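Search this site Search Go
Guides Surfaces Metalware Archive

Cleaning and inspecting a dark gray worktop and a polished steel bowl

Compiled by Remo Bellini for the Runamton workroom pages. Last revised in November.

16 shares 4 comments

Scope

The procedure covers two items that are usually cleaned together: a smooth, dark gray tabletop with a low sheen, and a round stainless steel mixing bowl with a mirror finish inside. It assumes light soil such as dust, fingerprints, water marks and thin grease. Burned-on food, rust and paint are outside the scope. So are oiled wood, raw stone and aluminum.

Allow 15 minutes for a top and one bowl. A second bowl adds four minutes if the water is still warm.

Materials

Two microfiber cloths, one for washing and one for drying
One lint-free cotton cloth for the final pass on the steel
Mild dish soap without lotion or bleach
A two-quart container of warm water
A spray bottle with 16 ounces of distilled water
White vinegar, a few tablespoons
A soft brush for the joint between the top and any rail or upstand
A flashlight

Do not use melamine sponges on a matte surface. They are a fine abrasive and leave a shiny patch that cannot be reversed. The same applies to powdered cleansers and to the green side of a two-sided sponge.

Part 1. The tabletop

1.1 Read the surface first

Dark tops show soil by contrast in reflected light. Viewed from straight above, a greasy area and a clean area can look identical. Lower your eye to almost the height of the top and look toward the light source. Grease shows as a smooth patch in the sheen. Dust shows as a pale haze. Dried water shows as a ring or an arc with a sharp outer edge.

Expect one side to look lighter than the other. With daylight from a single side, the near-light half reads as a washed gray and the far half as almost black. This is a lighting effect and no amount of wiping will even it out. Before treating a pale streak as residue, move your head a foot to either side. A reflection moves with you. Residue stays where it is.

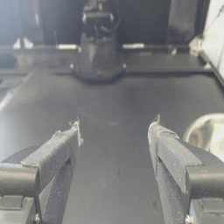
Dark charcoal top with a soft sheen, lighter at left and darker at right. The pale diagonal at the left edge is the kind of mark to check by moving your head.

1.2 Remove dry soil

1. Fold the first microfiber cloth in quarters. Use it dry.
2. Start at the far edge and pull toward you in straight, overlapping strokes.
3. Turn to a clean face of the cloth after each full pass.
4. Brush out the joint at the back edge, if there is one, and pull what comes out forward with the cloth.

Do not scrub in circles at this stage. Grit caught under the cloth will leave arcs, and arcs are far more visible on charcoal than on any light color.

1.3 Wash

1. Add two or three drops of soap to the warm water. More soap means more rinsing.
2. Wet the cloth and wring it until it no longer drips.
3. Wash one half of the top at a time, again in straight strokes.
4. On a grease patch, lay the damp cloth flat for 30 seconds, then wipe it away with light pressure.
5. Repeat on the second half.

Work back to front. If the top is too deep to reach across comfortably, wash it from both sides and overlap in the middle.

1.4 Rinse and dry

Spray distilled water on the cloth and go over the whole top once. Never spray the surface directly. Droplets that land on a dark matte finish and dry in place leave the rings you are trying to remove. Follow immediately with the dry cloth. Cover the area in the same direction as the wash strokes and finish with a single unbroken stroke along the front edge.

If haze remains after drying, it is nearly always soap. Repeat the rinse. Do not go back to the soapy water.

1.5 Light-colored cloths

White or pale cloths are preferred for this work. Soil transfer is visible on them at once, and a white cloth left on a charcoal top is easy to find when you turn around for it. The drawback is lint. Cheap white cotton sheds for the first several washes, and each fiber shows. Wash new cotton cloths twice before using them on a dark surface and leave out the fabric softener.

Part 2. The bowl

2.1 Wash

1. Set the bowl on a folded towel in the sink. Steel on steel scratches.
2. Wash the inside with warm soapy water and a soft cloth, following the curve of the wall around the bowl.
3. Wash the rim separately. Run a folded edge of the cloth under the rolled lip if the bowl has one, as old grease collects there.
4. Rinse under running warm water until the water sheets off without beading.

Beading after a rinse means there is still oil on the wall. Wash again before going further. Vinegar will not fix it.

2.2 Remove water marks

Put one tablespoon of vinegar on a damp cloth and wipe the marks with the grain of the polish. On a mirror finish no grain is visible; go around the bowl in one direction and stay with it. Leave the vinegar on for one minute at most. Rinse fully.

Tatiana Ševčík keeps the bowls at the Tarden kitchen and skips vinegar in favor of a paste of baking soda and water. The paste works on a brushed bowl. On a polished interior it can leave a faint fog, and this guide does not recommend it.

2.3 Dry and polish

Dry at once with microfiber. Change to the lint-free cotton and make a final dry pass from the bottom of the bowl up to the rim, turning the bowl with the other hand. Hold it by the outside. A thumb on the inner wall puts you back at 2.2.

2.4 Inspect

Place the bowl on the clean, dry top. A plain gray matte background is well suited to this step, as it adds little pattern of its own to the steel. What remains in the wall is the ceiling, the lights and whatever else is nearby.

A curved mirror bends these into bands and swirls, and colored objects in the room turn up as small patches. They are routinely mistaken for stains. Pink, violet and green patches get reported as heat tint or dye, and most of them are reflections. The tests, in order:

a. Turn the bowl a quarter turn. A reflection holds its position relative to you. A stain goes around with the bowl.
b. Put your hand between the suspected source and the bowl. A reflection goes dark or changes color.
c. Shine the flashlight across the wall at a low angle. Real heat tint stays put and keeps its blue or straw color under direct light.
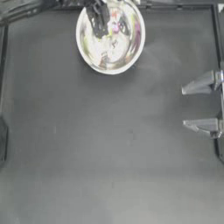

Steel bowl on the matte gray surface. The pink, magenta and violet patches toward the upper right of the interior are reflections, as are the white highlights.

Heat tint that passes all three tests can be left alone. It is a thin oxide layer and does not affect use. If appearance matters, repeat 2.2 with slightly stronger vinegar contact, two minutes, and accept whatever result you get.

Part 3. Putting back

Check that both surfaces are dry by touch with the back of a finger. Lift the bowl to move it. Dragging it across a matte top burnishes a line into the finish - usually faint, always visible from one particular chair.

For storage, put a sheet of paper towel between nested bowls. Do not store a bowl upside down on the top for long periods. The rim traps moisture and leaves a ring.

Wash cloths used on steel separately from cloths used on the top. Line dry, or tumble on low.

Troubleshooting

Top looks streaked after drying: soap residue. Rinse with distilled water, see 1.4.

Shiny spot on a matte top: burnishing. Permanent. Do not attempt to match the surrounding area.

White specks on top, no smear: lint. Lift with a barely damp microfiber cloth.

Rainbow film in bowl: detergent or mineral film. Repeat 2.1 with fresh water, then 2.2.

Small brown dots in bowl: surface rust from contact with plain steel, often a scouring pad. Outside the scope of this page.

Comments (4)

Guadalupe Palacios
Does the distilled water matter in 1.4? We have soft water.

Remo Bellini
With soft water, tap is fine for the top. I would still use distilled on the steel.

Régis Besson
The quarter turn test saved me another round of scrubbing. The green mark was a plant on the shelf.

Pallavi Jaiswal
Section 1.2 step 3 - how many faces do you get from a quartered cloth before it needs washing? Mine is gray by the second pass.

Share this guide 16 Print Save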